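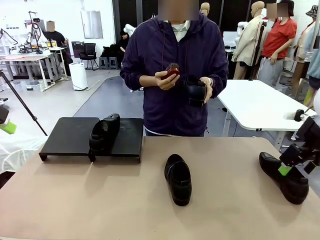 Arms on the shoe bench: what's changed for us

MaelysM wrote:
Second month at Stulero with the arms on the shoe table and I love it! We did 1,762 shoes in October, and my wrists don't ache at night any more. I still brush by hand, but the lifting and turning is shared out now.

Arvo_H wrote:
Glad for you. At Semlow we lost the chat across the table, and the pace got set for us. Who picks yours?

MaelysM wrote:
We do! Loïc fought for that. Boots are the fun bit, look at this one.

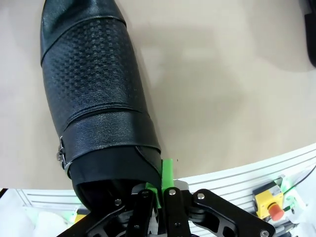
Buckled boot, held at the shaft.

loic.perrin wrote:
True, but I asked for three breaks a shift and we got two. And I'd still trust a thumb over a green pad on soft leather.

Arvo_H wrote:
Same. Does anyone check for marks after?
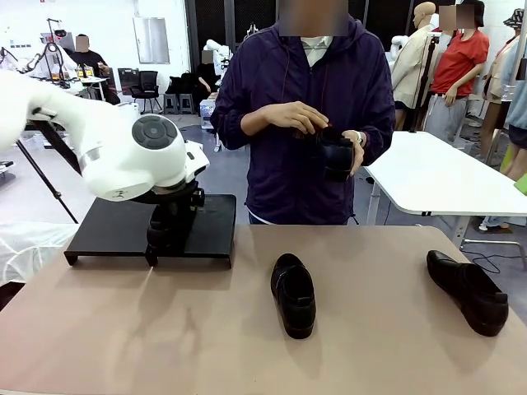 With us it was always "someone will", and then no one had the minutes for it.

MaelysM wrote:
Every pair, by hand, under the lamp. It's my favourite job now, brush in my pocket and all!

39 replies hidden | 170 shares
Print this thread | E-mail to a friend
Contact | © Clutetti Boards | Back to top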